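Zanutham teaches its kitchen arm by remote control, one tea packet at a time

The busiest room at Zanutham right now is the kitchen, and very little cooking is going on in it. Since February the small robotics group has been teaching an arm to do the fiddly little jobs that pile up on any counter -- putting a tea packet back in its slot, moving a shaker out of the way, standing a spoon up in its pot -- and it has been doing it the hands-on way, with a person steering every move.

The project is called Plisska, and on Friday the group opened the doors for an afternoon so that neighbors, students and a few curious people from other labs could come and see how the teaching is done. Some of them got to try it themselves, which went about as well as you would expect (lots of laughter, plenty of dropped tea) and was a joy to watch.

The idea is easy to follow once you have seen it. An operator holds a controller, the arm copies the motion of the operator's hand, and everything is recorded: where the joints were, how fast they moved, when the grip closed and when it let go. One run of one task from start to finish is a demonstration. Collect enough of them and a learning program can begin to work out the motion on its own, including what to do when the packet isn't quite where it was last time.

Zanutham has collected 3664 demonstrations so far, spread over 74 tasks. Each one was steered by a human being, and a good many of them by Buppha Somboon, who runs the sessions and trains the new operators.

"People come in thinking they have to be perfect," Somboon said. "I want them to be calm and clear. If you miss the packet, back up, look again and go get it. The arm needs to learn that part too!"

She has a point, and it's one of the nicest things about the whole project. Early on the group threw away any run with a fumble in it. The trained program then did well as long as nothing went wrong, and froze the moment something slipped. Now the recoveries stay in. Operators are asked only to throw out runs where they lost track of what they were supposed to be doing, or where something fell off the counter.

Two ways of teaching are in use. Most of the work is remote control, with the operator standing off to the side. For a handful of the tasks, though, the team still takes hold of the arm and guides it through the motion by hand, with the motors set to go soft. Guiding is quicker to pick up, and visitors loved it, but a person leaning over the counter gets in the way of the cameras. Remote control keeps the view clean.

Tea is the current favorite. Packets are thin and light and they slide over each other, and a packet standing between others has to be lifted nearly straight up or its neighbors come along for the ride.

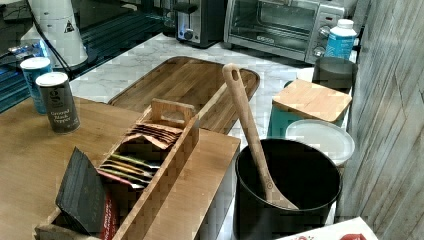
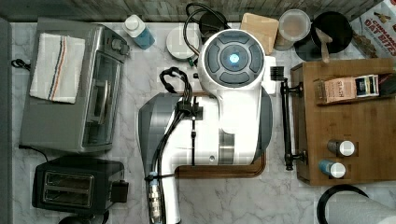

What a session looks like

Operators work in pairs and trade places every 4 tasks. One steers, and the other reads out the next instruction, resets the counter and marks the run as keep or toss. The reset matters more than it sounds. If the pepper always starts in the same place, the arm learns the place and ignores the pepper, so the second person is told to shift things between runs: a little left, a little closer, turned the other way.

Instructions are kept short and plain, the way you'd say them to a friend helping out after dinner. "Put the tea back." "Move the pepper next to the oven." The wording gets changed around on purpose as well, so that the program doesn't tie a job to one exact sentence.

The controllers come from Cherkaoui, a workshop across town that built them with a light trigger for the grip. Somboon is a big fan. With the older set, she said, her hand was tired well before lunch, and tired hands squeeze too hard. You can see it in the recordings, where the last runs of the morning are noticeably jerkier than the first.

A new operator usually spends 2 sessions just getting used to the delay between hand and arm. It's small, but it is there, and the natural reaction is to push further when nothing seems to happen. Then the arm catches up and overshoots. The cure is to move slowly near the counter and save the speed for the open space above it. One student who tried it on Friday had figured that out within minutes and put three tea packets away in a row, to real applause from the people behind her.

Next up

The group plans to add drawers and cabinet doors in the next round, along with folding a kitchen towel, a job Somboon calls "the one I keep asking for and everybody else keeps putting off." Cloth never lands the same way twice, and even skilled operators need several tries to get a fold they are happy with.

The recordings will also go to Nondico, a partner lab with a different arm in a different kitchen, to find out how much of what was taught at one counter carries over to another. Nobody at Zanutham wanted to guess at the answer, but they were clearly itching to see it.

Anyone who would like to try operating can put their name down at the front desk. No experience with robots is needed. Sessions are in the mornings, and newcomers start with the shakers before they move on to tea.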